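Every July my town library shortens its evening hours, and every July I think it is a mistake. This year the doors close at 5 p.m. on all but 2 evenings a week. The reason given is low use. I have read the report, and it counts 1,159 evening visits last summer, which the council calls weak for a town the size of Brarno.

I don't think that number is weak. Evening visitors are people with jobs. They can't come at eleven in the morning to print a form or return a stack of picture books. When I worked shifts at the Laaksonen bakery, the library after supper was the only public room I could use that didn't expect me to buy something. I studied for my bookkeeping certificate there, at the long table by the newspapers.

The council says people can reserve books online and pick them up from a locker. Lockers are fine for books. They are no help to a teenager who needs a quiet desk, or to my neighbor Sirkka Toivonen, who shares two rooms with four grandchildren and goes there to read the paper in peace.

The saving is small. One part-time position, 30 weeks of evening pay, some heating. We spent more than that repainting the lines in the Hadia Street parking lot.
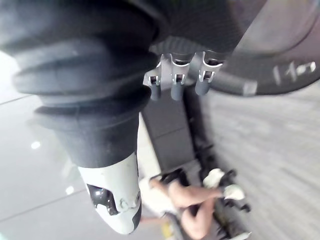

*Vilja Seppälä*

I would accept a later opening in the morning as a trade. Open at noon three days a week and stay open until eight. The retired people I have asked don't mind, and the school groups come after lunch anyway. The council takes written comments until the end of the month, at the front desk or by mail. Mine is already in.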